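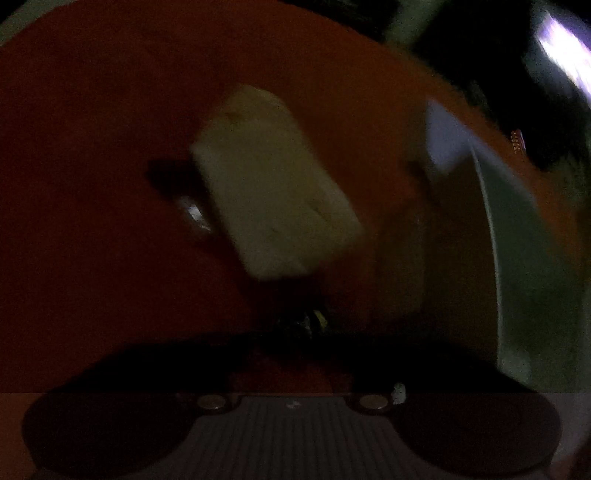
How do you keep a small round table from turning into the place where everything gets dumped?

Give every small thing that lands on it a home somewhere else, and clear it at the same time every evening.

That's the short version, and you can mute me now if that's all you came for. The long version is a thread, sorry, I have a lot of feelings about my orange table.

Background for the new people: I got it secondhand in Cliltville for 45 bucks. The seller said it was a Dolamura, I've never found a mark on it, and I don't care because I would have bought it for the color alone. It goes from bright orange in the morning to a sort of brick red once the lamps are down low, and I love it both ways.

The trouble with a round table is there's no corner. On a square one you can shove the mail into a corner and pretend it's a system. On a round one the stuff just drifts to the middle and sits there looking at you!

So my clearing time is 9 pm. I tried mornings all through March and it was hopeless, I'm not a person before coffee. At night I put on a podcast (the one from the Varness library, very slow, very soothing) and I'm usually done before they've finished introducing the guest.

Sponges. I'm strict about these now. A sponge gets used on the table and goes straight back to the sink, standing on its edge so air gets to both sides. I left a soggy one sitting overnight on my old side table and it made a pale patch I never got out. Same goes for foam pads and those scrubby block things. They travel, they do their job, they go home.

For the actual wiping: damp, then a dry cloth right after. Round tabletops show streaks like crazy, so I go around the outside edge first and then work in. My mother does the middle first and hers looks fine too, so please don't write in.

I did buy the fancy Hrubý polish once, the 500 ml bottle. It smells great. It also made the top so slick that my mug went for a little walk when I bumped the leg – so now it lives under the sink and I use plain dish soap in warm water, just a drop.

Then there's the stuff that isn't dirty, it's only homeless. Pens, hair ties, batteries that might be dead. And the worst offenders by a mile, in my house anyway, are power adapters.
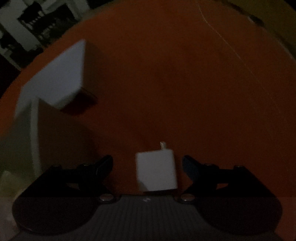 Marguerite's Pantry replied that adapters should stay plugged in where you use them, full stop, and that moving them around is how they end up on tables in the first place.

Okay, fair, and for the bedroom one I agree with you! But I've got one outlet in the living room that isn't behind the couch, so things have to take turns. What's worked for me is a shallow drawer by the door, chargers only, cable wrapped loosely and held with a bit of ribbon.

Also – label them. I wrote on masking tape with a marker, just "lamp" or "speaker," and stuck it on the flat side. A plain white block with prongs could belong to anything, and I once spent 23 minutes trying to work out which one went with the speaker. It was in the car.

Several people have asked about trays. I had one. It became a smaller table on top of my table, with the same junk on it. If you're good with trays, go for it, I clearly am not.

Someone else asked if a tablecloth would be easier. Probably! But then I wouldn't see the orange.

Next up is the shelf over the radiator, which I've been avoiding. If you have a good way to store candles so they don't go bendy in summer, tell me below, I've got a whole row of leaners.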